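活动日历汇总页的收录规则,二月场次重复和漏登问题
版块:社区活动与场地 > 日历维护
发表于 2020年11月29日

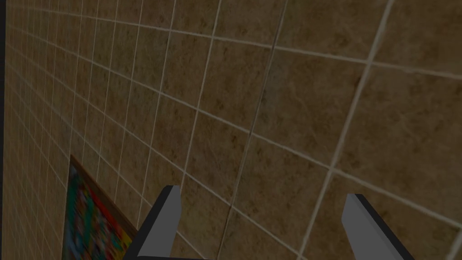 棕色方砖墙面,渲染图

楼主 jukville_cal
明年二月的社区文化月汇总页开始收稿。目前表单里有154条,去重后剩59条。重复的主要来源是同一场活动由主办方和场地方各报一次,标题写法不同,系统按标题匹配,识别不出来。
提议改为按“场地+开始时间”匹配,标题只作参考。另外,系列讲座是按一条登记还是按场次登记,需要定下来。现在两种都有。

回复 2# Zwahlen_G
同意换匹配字段。但“场地+开始时间”在Bavov文化中心会误判,那边有两个厅,地址相同,经常同时开场。至少要把厅名拆成单独字段。
系列讲座按场次登记。读者查的是某一天有什么,合成一条以后按日期筛选只能看到第一场。

回复 3# mreisinger
不同意按场次。去年展览也照这个办法录,一个展开多少天就占多少行,列表没法看。建议主条目一条,下面挂日期列表,筛选时读日期列表。

回复 4# Zwahlen_G
展览和讲座是两回事。展览用起止日期,讲座每场主讲人不同,简介也不同,挂在一条下面写不下。简介上限是200字。

回复 5# jukville_cal
补充一点:日期列表现在的模板不支持,要改导出脚本。邮件通讯版读的是同一份导出,改了以后通讯版也要跟着测。

回复 6# nokuthula.g
我是报送方,负责合唱和口述史两个项目。说一下表单的问题:
“费用”一栏只有免费和收费,自愿捐款的没有选项,我两次都选了免费,发布后有人来问为什么门口放捐款箱。
“是否需预约”默认是“否”,很容易漏改。口述史那场只有55个座位,必须预约,去年登成了无需预约。
请把默认值改成空,并设为必填。

回复 7# jukville_cal
收到。费用加“自愿捐款”,预约栏改必填,这两项今晚可以改。已经提交的条目不会自动更新,需要报送方自己重新打开确认。

回复 8# aebischer
收录范围也应该写清楚。去年有商家把店内折扣报成文化月活动,Fomodness那条挂了很久才撤。我的意见是必须有具体的节目内容,并且有开始和结束时间,否则不收。

回复 9# mreisinger
结束时间不能强制。社区聚餐和露天演出一般只写开始时间。强制的结果是报送方随便填一个,比空着更糟。

回复 10# aebischer
那就开始时间必填,结束时间选填,节目内容必填。折扣促销一律不收,商家主办的讲座或演出可以收。

回复 11# Nadja E.
线上场次怎么办?没有场地,楼主的匹配规则对它们不起作用。同一时间的线上讲座会全部被当成重复。

回复 12# jukville_cal
线上场次改用“主办方+开始时间”。链接不公开发布的,写报名邮箱。

回复 13# Zwahlen_G
主办方名称也有多种写法,全称、简称、外文都有。建议先建一份对照表,我手头有去年的,可以发给你。里面“Reisinger”有两个,一个是出版社,一个是楼上的个人,别合并。

回复 14# mreisinger
确认,不是同一个。
系列讲座的问题我保留意见。如果按场次录,请至少在标题前统一加系列名,方便排序。

回复 15# jukville_cal
暂定如下:
线下按场地、厅名、开始时间去重
线上按主办方、开始时间去重
讲座按场次登记,标题前加系列名
展览一条,填起止日期
开始时间、节目内容、预约为必填
日期列表方案等导出脚本改完再讨论。对照表请发到版务邮箱。

回复 16# nokuthula.g
刚重新打开我那两条,预约栏还是显示“否”,没有变空。是缓存还是没改完?

回复 17# jukville_cal
旧条目保留原值,只有新建条目是空的。请手动改成“是”再保存。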